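Leave the software alone until you've checked the finger

I've been looking after the arm in our Clanirden cell since May, and my one strong opinion is that people open the laptop way too early. The arm starts missing its spot, and before anyone has touched a bolt there are three new offsets in the program (and good luck finding out who put them in!). Ada Guerra and I have argued this one over many lunches. She says an offset takes a minute. Sure, and then you tighten the finger and you're off by that same amount the other way.

So my routine is boring and I love it. Power down, snug the finger, check the wrist, check that the board sits flat, and only then teach the points again. I do the teaching slowly, with parts I can tell apart from across the room. The yellow heart is my favorite, because it has a definite way it points, so if I'm a few degrees off I see it right away. A cylinder like the green one will forgive you almost anything. The stars are somewhere in between, and I still bring the rounded fingertip down beside a part first, just above the wood, before I trust any number on the screen.
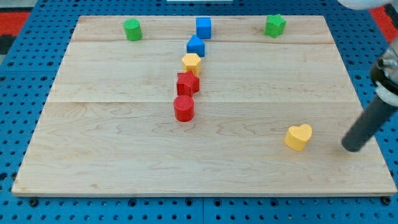 Contact Carmela Vitale | © Hercombe Notes | Back to top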